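Treseo 문구·공부 게시판 > 자유토론
백지 복습을 보드에 하시는 분들 계신가요? 저는 완전히 넘어왔습니다
작성자: 먹지한장
2026년 4월 21일

작년 10월부터 자격증 공부를 다시 시작했는데요, 그동안 이면지에 하던 백지 복습을 작은 화이트보드로 옮긴 지 꽤 됐습니다. 결론부터 말하면 너무 좋아요! 책 덮고, 방금 읽은 내용을 기억나는 대로 쓰고, 책 펴서 틀린 데 고치고, 싹 지우고 다시 쓰기. 종이로 할 때는 틀린 글씨가 남아 있는 게 괜히 신경 쓰여서 자꾸 예쁘게 쓰려고 했거든요. 보드는 어차피 지울 거라 막 쓰게 되고, 막 쓰니까 손이 머리를 따라가요. 이 느낌 아시는 분 계실 듯 ㅎㅎ

혹시 시작해 보고 싶은 분들 계실까 봐 제가 하는 방식을 정리해 봅니다. 정답은 아니고 그냥 제 습관이에요.

준비물

보드는 Lepik 양면 보드 쓰고 있습니다. 한쪽은 무지, 한쪽은 모눈인데 저는 거의 무지만 써요. 마커는 따로 굴러다니면 꼭 책상 뒤로 떨어지니까 필통을 하나 정해서 넣어 두는 걸 추천합니다. 뚜껑이 활짝 젖혀지는 플라스틱 필통이 꺼내기 편해요. 천 필통은 마커 잉크가 한번 묻으면 답이 없습니다.

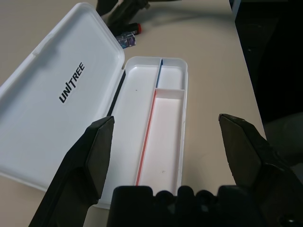 순서

타이머를 35분에 맞추고 읽습니다. 밑줄은 안 그어요. 끝나면 책을 덮고 5분 동안 보드에 씁니다. 큰 제목부터 쓰고 그 밑으로 가지를 치는데, 생각 안 나는 부분은 네모로 비워 둡니다. 그 네모가 제일 중요해요! 책을 다시 펴서 네모만 채우고, 사진 한 장 찍고, 지웁니다. 찍은 건 자기 전에 쓱 넘겨 봐요.

색깔은 검정 하나로 씁니다. 예전에는 색을 나눠 썼는데 색 고르느라 흐름이 끊기더라고요.

댓글

모과향
오 저도 보드파입니다 반가워요!! 저는 어학 공부에 쓰는데 문장 통째로 외울 때 최고예요. 한 문장 써 놓고 단어를 하나씩 지우면서 소리 내어 읽거든요. 마지막에는 빈 보드를 보면서 문장을 말하게 되는데 그때 기분이 진짜 좋습니다. 가족들은 뭐 하냐고 하지만요 ㅋㅋ

서랍속지우개
글 잘 봤는데 저는 좀 생각이 다릅니다. 지워지는 게 장점이라고 하셨는데 저한테는 그게 제일 큰 단점이었어요. 한 달 전에 제가 뭘 틀렸는지 넘겨 볼 수가 없잖아요. 사진으로 남긴다고 하셨지만 저는 찍어 놓고 한 번도 안 봤습니다. 결국 노트로 돌아왔고 지금은 Plumer 줄노트에 틀린 것만 모으고 있어요. 같은 걸 세 번 틀린 게 눈에 보이면 그때부터는 안 틀리더라고요.

먹지한장 (작성자)
@서랍속지우개 맞는 말씀이에요. 저도 사진은 솔직히 밀릴 때가 있어요... 오답 모으는 노트는 따로 있는 게 좋겠네요. 저는 보드는 꺼내는 연습용, 기록은 책 여백에 하고 있습니다. 책에 네모 쳤던 부분을 연필로 표시해 두면 나중에 거기만 보면 돼서 편해요.

연필심2B
색깔 하나만 쓰라는 건 반대요. 저는 처음에 검정으로 쓰고, 책 보고 채운 부분은 빨강으로 씁니다. 그러면 한눈에 내가 몰랐던 게 보여요. 화려하게 꾸미라는 얘기가 아니고 두 가지면 충분합니다. 네모를 비워 두는 방식도 좋은데, 채우고 나면 원래 알던 거랑 구분이 안 되잖아요.

필통도 하나 보태자면 저는 칸막이 있는 걸 좋아합니다. 마커를 세로 칸에 눕혀 두면 덜 굴러다니고, 옆 칸에는 지우개 조각이나 집게를 넣을 수 있어요.
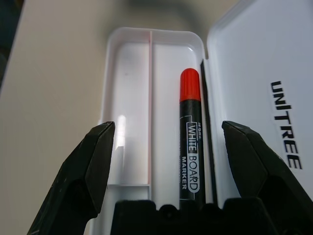 그리고 빨강은 꼭 좋은 걸 쓰세요. 싼 빨강은 지우면 분홍색으로 번져서 보드가 얼룩덜룩해집니다. 제가 여러 가지 써 봤는데 Drakden 빨강이 제일 깨끗하게 지워졌어요. 한 자루에 3,000원 넘게 줘서 손이 좀 떨렸지만 만족합니다!

모과향
@연필심2B 헉 분홍 얼룩 저만 그런 게 아니었군요. 보드 탓인 줄 알고 새로 살 뻔했어요. 오래 방치한 글씨는 같은 마커로 위에 덧칠하고 바로 닦으면 꽤 지워져요. 극세사 천 쓰시면 더 잘되고요.

도서관3층창가
질문 있습니다. 저는 공부를 주로 도서관에서 하는데 마커 소리가 신경 쓰이지 않나요? 열람실에서 뽀드득 소리 나면 눈치 보일 것 같아서요. 냄새도 그렇고요.

먹지한장 (작성자)
@도서관3층창가 열람실에서는 안 씁니다! 거기서는 이면지에 연필로 해요. 보드는 집에서만요. 밖에서 꼭 쓰고 싶으시면 휴게실 쪽이나 대화 가능한 좌석이 낫지 않을까요.

서랍속지우개
저도 열람실은 반대합니다. 사각거리는 연필 소리에도 예민한 사람이 많아요. 마커는 뚜껑 여닫는 소리가 은근히 큽니다.

연필심2B
뚜껑 얘기 나온 김에, 마커는 눕혀서 보관하는 게 좋다고 들었어요. 세워 두면 잉크가 한쪽으로 몰린다고요. 연필꽂이에 꽂아 두던 걸 필통으로 옮긴 뒤로는 글씨가 흐려지는 일이 줄었습니다. 제 기분 탓일 수도 있지만요.
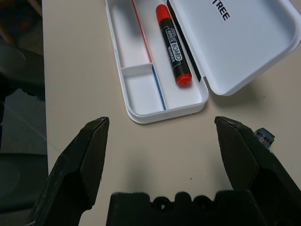 2 / 5 페이지

늦깎이수험생
여기까지 다 읽고 왔어요. 저는 법 과목인데 조문이 길어서 보드 한 장에 다 안 들어갑니다. 다들 긴 내용은 어떻게 하세요? 글씨를 작게 쓰면 마커 촉이 굵어서 뭉개지고, 크게 쓰면 절반도 못 쓰고 자리가 없어요.

먹지한장 (작성자)
@늦깎이수험생 저는 문장을 그대로 옮기지 않고 뼈대만 씁니다. 요건, 효과, 예외 이렇게 칸을 나눠서 키워드만요. 그다음에 키워드를 보면서 입으로 문장을 만들어요. 쓰는 양이 확 줄어서 손목도 덜 아픕니다. 그래도 모자라면 뒷면까지 쓰세요, 양면 보드 산 보람을 이럴 때 느껴요 ㅎㅎ

서랍속지우개
법 과목이면 저는 노트를 권합니다. 조문은 토씨 하나로 뜻이 달라지는데 키워드로만 외우면 시험장에서 헷갈려요. 저는 그걸로 한 번 크게 당했습니다.

늦깎이수험생
두 분 말씀이 다 이해가 돼요. 일단 처음 잡을 때는 보드에 뼈대로 하고, 시험 가까워지면 노트로 정확하게 쓰는 쪽으로 해 볼게요. 보드는 얇은 촉 마커부터 찾아봐야겠습니다.

모과향
얇은 촉 완전 추천이에요! 대신 금방 닳으니까 꾹꾹 누르지 마시고요. 저는 필압이 세서 벌써 몇 자루를 보냈는지 몰라요 ㅠㅠ

연필심2B
얇은 촉은 빨강이 더 흐리게 나오니 검정부터 사 보세요. 그리고 @서랍속지우개 님, 오답 노트는 날짜순으로 쓰시나요 과목별로 쓰시나요? 저도 이번 기회에 노트 하나 시작해 보려고요.

서랍속지우개
과목별이요. 날짜는 문제 옆에 조그맣게 적어요. 보드파 한 분 모셔 갑니다 ㅋㅋ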